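Bildergalerie: Kaffeenachmittag in der Rösterei Suksawat

Zuletzt aktualisiert: 10. März 2018

Ach, was war das wieder für ein schöner Nachmittag! Wer schon einmal bei uns in der Rösterei Suksawat war, weiß ja, wie eng es am großen Tisch werden kann, wenn alle gleichzeitig die Nase über die frischen Bohnen halten wollen, und diesmal waren wir tatsächlich zu neunt (dazu noch zwei Kinder, die sich aber vor allem für den Mandelkuchen interessiert haben). Manee Wannasri hatte schon am Vormittag geröstet, und der Duft hing noch bis in den Hausflur hinunter, sodass sogar die Nachbarin aus dem zweiten Stock den Kopf hereingesteckt hat und dann gleich auf eine Tasse geblieben ist.

Angefangen haben wir ganz gemütlich mit dem Riechen. Manee lässt immer erst riechen, dann anfassen, dann mahlen, und wer zu früh nach der Tasse fragt, bekommt einen freundlichen Blick und muss warten. Rhun Pritchard war extra aus Cutbridge angereist und hatte seine alte Handmühle von Graleck im Gepäck, die er vor Jahren auf einem Flohmarkt für drei Euro gefunden hat und seitdem überallhin mitnimmt. Sie mahlt langsam und ziemlich laut, aber sehr gleichmäßig, und am Ende wollte sie natürlich jeder einmal drehen!

Aufgebrüht haben wir dann von Hand, ganz ohne Maschine: 20 Gramm auf den Filter, erst ein kleiner Schluck Wasser zum Quellen, 30 Sekunden Geduld und dann in ruhigen Kreisen weitergießen. Beim ersten Durchgang waren wir uns gar nicht einig. Rhun schmeckte getrocknete Pflaume, ich eher dunkle Schokolade, und die Nachbarin meinte, es schmecke eben nach gutem Kaffee, womit sie ja auch recht hatte. Der zweite Durchgang war etwas gröber gemahlen und hat mir persönlich besser gefallen, er war weicher und nicht mehr so streng im Abgang. Wer es zu Hause nachmachen möchte, fängt am besten auch grob an und tastet sich dann langsam vor.

Ein herzliches Dankeschön geht noch an das Team vom Café Hakley, das uns die Tassen geliehen hat (sie sind alle heil geblieben, versprochen!), und an alle, die hinterher beim Spülen mitgeholfen haben. Den Rest vom Kuchen habe ich eingefroren, er taucht also beim nächsten Treffen bestimmt wieder auf.
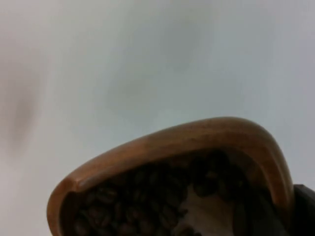 Geröstete Bohnen in der Holzschale, schön dunkel und mit dem typischen Spalt in der Mitte.

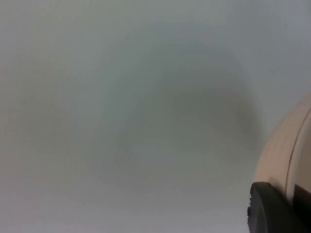
Zweites Bild: viel helles Grau mit einem weichen Schatten.

14 Mal geteilt | 6 Kommentare

Weitere Beiträge
Handmühlen im Vergleich: Was die alte Graleck noch kann
Rezept: Manees Mandelkuchen ohne Mehl
Zu Besuch im Café Hakley
Bohnen richtig lagern, im Schrank oder doch im Keller?
Termine im März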